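Stulwood Paper Notes

README for the notes and the spreadsheet

Hi, and thanks for opening this one first! This folder is my record of home papermaking, kept up over a few winters in a cold garage, and it started as a pile of sticky notes that I could no longer read. At some point I typed them all up, and then a couple of people from the Stulwood craft fair asked for a copy, so now it's a proper thing with a README. I'm still a bit surprised by that.

What's in the folder

sheets.csv - the main table, 427 rows, one row per finished sheet
recipes.txt - pulp recipes, 21 of them, numbered in the order I tried them
glossary.txt - my words for things, which are not always the right words
old/ - earlier versions, full of typos, please don't use these

The table

Every row is a sheet I made, dried and kept. If a sheet tore on the mold or I threw it in the compost in a bad mood, it isn't in there, so please don't use this to work out how often papermaking goes wrong (often!). The columns are:

sheet_id - just a running number, with gaps where I deleted duplicates
recipe - matches the number in recipes.txt
fiber - cotton rag, office scrap, iris leaf, or mixed
beat_min - minutes in the blender or under the mallet
size - what I sized it with, if anything; blank means nothing
dry - board, line, or press
weight_g - after a full night indoors
ink - how a fountain pen line behaved, scored 1 to 7
notes - whatever I felt like writing

The ink score is the one people ask me about. A 1 means the line spread out like a spider and came through the back. A 7 means it stayed crisp and I could write a letter on it. I use the same pen and the same bottle of black every time, and I score in daylight at the kitchen window, but it's still just me squinting at a line, so treat 4 and 5 as more or less the same thing.

Weights come from a cheap kitchen scale that rounds to the nearest gram. Small sheets all look alike in that column, sorry. I bought a better scale partway through and then kept using the old one so the numbers would match, and the good scale now weighs coffee.

Where the fiber came from

The cotton rag is mostly worn-out bed sheets cut into postage-stamp squares, which takes forever and wrecks your scissors. Office scrap was a box from Nesach, the print shop down the hill, and it's clean white stock with very little printing on it. Iris leaf is from my own yard, cut in September after the leaves flop over. I cook it in washing soda (outside, please, it smells like a swamp) and rinse until the water runs clear.

My first mold and deckle were a picture frame with window screen stapled on. From recipe 9 on I used a real one from Ketilsson, and the sheets got noticeably flatter, so if you see a jump in the middle of the table that's probably the mold and has nothing to do with my skills.

Known problems

The mixed fiber rows are a mess. I never wrote down proportions for the early ones, just things like "mostly rag, some iris". You may want to drop them.

The dry column says press for a few sheets that were really under a stack of cookbooks. I fixed the ones I remembered.

One whole batch was sized with gelatin that had been on the shelf far too long. Those rows say "old gelatin" in notes, and the ink scores are low across the board.

Using it

Take whatever you like, print it, change it, teach a class with it. A mention is nice but I won't come looking. If you're adding your own sheets, keep my column names and start your sheet_id at 2,000 so our numbers don't bump into each other. Friday evenings are when I sit down and merge things - send a plain CSV, no colors or merged cells, and put your fiber source in the notes.

Next up is the Bikodberg batch, a bag of flax I've been saving, which will get its own recipe number once I've figured out how long to beat it. My arms are not looking forward to it.

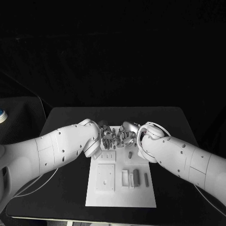

White sheet on a dark tabletop, two robotic hands at its far end.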